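November 5, 2024
By Apinya Yensuk

Keeping a Play Kitchen Ready for Robotics Club

When Keir Jardine and I took over the after-school robotics club at Tikura, I thought my years of running a real kitchen would be of no use to me at all. Well! The students picked kitchen chores as their project for the Relance challenge, and I have been handing out the same advice I give my own children at home ever since. A few other club parents have written to ask how we keep our table in order, so I finally sat down with a cup of tea and wrote it out.

1. Clear first, then set out. Put away everything from the last run before you bring out a single strawberry. We keep the fruit, the dishes and the toy oven on the table for most of our practice, and it gets crowded in no time if the bottles and boxes from another task are still hanging about.

2. Give the bowl some elbow room. Small bowls like to scoot when a gripper nudges them, so leave a hand's width on every side you can. The students like to go slowly on this one, and I let them (supper can wait).
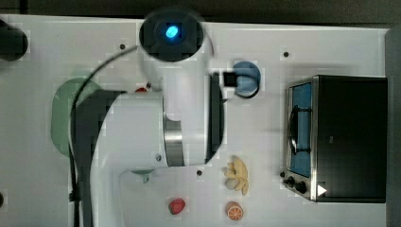
3. Wash toy food the way you'd wash a lunchbox. Warm water, a drop of dish soap, a soft brush for the creases in the bananas, and then a good long dry on a towel. Greasy fingers after snack time make plastic fruit slippery, and a slippery orange slice can eat up a whole afternoon.

4. Wipe the table with a cloth that is barely damp. If yours has mounting holes in the top, as ours does, go around them and get the crumbs out with a dry paintbrush. I bought a pack of 50 cheap brushes back in July and we have almost 50 left, so you really don't need that many.

5. Keep cables in mind when you tidy. Students will set a plate down on top of one if you let them, bless their hearts. Keir walks along the arm side before every session and checks that nothing is lying on a cord.

6. Mix up the shapes. Something round, something long, something lumpy. Our crew got very good at fruit and then came to a full stop at a bottle, so now the ketchup comes out early.

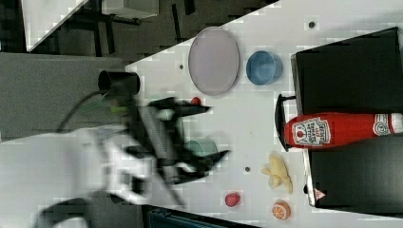
Fruit, dishes and the ketchup bottle out together at club practice.

Store it all in a lidded bin at the end, with the dishes at the bottom and the fruit on top, and have the students do the packing themselves. They'll grumble a bit, but they do know where everything is the next time!

Recent tips
Getting Marker Off a White Tabletop
Sorting Small Screws With a Muffin Tin
Snacks That Don't Leave Crumbs in the Workshop
Labeling Bins So Children Will Use Them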